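Workshop tips, sheet 6
Updated 6 March 2021 by Zofia Piątek

These are notes for anyone on the benches at Skellodlow now that the arms do part of the sorting and packing. They cover the small jobs that keep the work moving and save your back. If you've only ever worked the old packing line, read the part on hand-over first.

## Starting the shift

- Wipe the mat before you switch the arm on. A damp cloth is enough. Washing-up liquid leaves a film and the baskets slide.
- Check that the mat is square to the table edge. If it has crept, lift it and lay it again. Don't drag it.
- Put your own things on the shelf. Mugs, phones and gloves left within reach of the arm get picked up or knocked off.
- Read the night sheet. If the last person wrote "slow on soft fruit", run a few pieces by hand before you load a full tray.

The morning check used to take 18 minutes and was done by whoever got in first. It is now split between two people and written into the rota, so you are paid for it. Please put it on your timesheet. Several people still don't.

## What has moved and what hasn't

The arms took over tray filling in January. Lifting full crates went with it, and most of us don't miss that. Checking for bruises, choosing what goes on top and dealing with odd shapes are still done by hand. So is anything that arrives in a mixed crate.

You will spend more of the day sitting and looking at a screen than you did before. A few things help:

- Set the monitor so the top of it is level with your eyes. The arm it hangs on loosens over a week and needs nipping up with an Allen key.
- Get up at each crate change, even if the next one is ready.
- Swap sides halfway through the shift. The person loading and the person watching should not be the same two people all day.
- Turn the alert sound down one notch from full. At full you stop hearing it after an hour.

## Handing over to the arm

Leave a hand's width between pieces on the tray. Crowded trays cause more stops than anything else. Stalks should point away from the gripper where you can manage it.

When it stops, press pause before you reach in, including when it looks as if it has finished. Clear the piece, step back, press resume. If the same piece stops it twice, take that piece out and pack it yourself. It isn't worth a third go.

Don't push the arm by hand to "help" it. It loses its place and has to be set up again from the Omgate panel, and that takes longer than the packing would have.

Keep a pencil by the bench and mark each stop on the sheet with one word: stalk, slip, crowd, other. We had 19 stops on one shift last month and nobody could say what had caused them, so nothing could be put right.

## Baskets and bowls

Hard-sided trays are easy. Woven baskets are not, and the gift orders all use them. The strands give when they are pressed, the gaps confuse the fingers, and a snapped end will mark a peach.

- Run your palm round the inside before filling. Snip loose ends flush with side cutters.
- Stand the basket in the middle of the mat. Near the edge it tips when the arm comes in low.
- Larger fruit goes in first, against the walls, and smaller pieces sit between.
- Turn the basket so any gap big enough to catch a finger faces away from the side the arm reaches from.
- Baskets that rock go back to the Skatberg shelf. Don't wedge them with card.
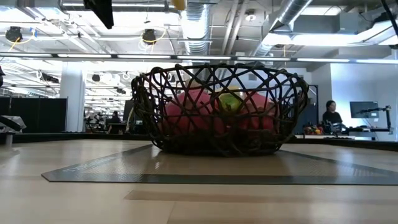
Finishing is still a hand job. Take out anything with a soft spot, turn the best side up, and check the base for leaves. Allow about two minutes a basket. If you are being pushed to go faster than that, tell me and I will take it up with the planners. The target was set for trays and was never meant for gift orders.

## Cleaning down

- Brush the gripper pads dry first, then wipe with water. Juice left overnight goes tacky and the pads pick up two pieces at once.
- Shake baskets out over the bin. Don't blow them out with the air line.
- Coil cables loosely. Tight coils crack near the plug.
- Write the night sheet before you take your gloves off, or it won't get done.

## Training and hours

Everyone on the packing rota gets 6 hours on the panel, in work time. Bạch bench goes first, then the rest in rota order. You don't have to have used a computer much. The panel has four buttons you'll need and a lot you won't.

No one's hours have been cut for moving to checking, and the pay grade is the same. If your payslip says otherwise, bring it to me and I'll go through it with you.

Spare pads and side cutters are in the second drawer under the sink. Put the cutters back, please. We are down to one good pair.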